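Nivaldo Lins had kept the bars longer than he had kept most of his furniture, and he couldn't have told you why, except that his aunt had cut them for him the winter he turned 12 and it seemed rude to throw out something a person had sanded by hand. The red ones were long and the green ones were short, and in the game she made up the reds were roads and the greens were bridges — or possibly the other way around, depending on who was losing.

She had worked at the Pichler shop in Rornville then, and after supper she'd let him play in the metal bins there, because a bar dropped on bare metal made such a lovely racket.

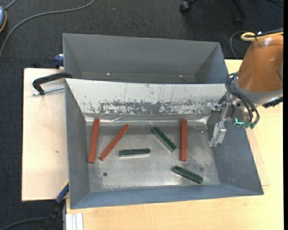
The rule he remembered best was that no road could touch a bridge until somebody had told a story about how it got there. His aunt's stories ran long. There was always a mule in them, and a river, and a cousin who owed 4 dollars to the wrong man, and by the time the mule was across, the soup at home had gone cold and his mother was on the phone asking where on earth they were.

Now it was January again, and his own daughter had pulled up a stool and was leaning in over the bin with her chin on her fists.

"So who lives down there?" she asked.

"Well," said Nivaldo, and he took off his coat, "first you have to know about the mule."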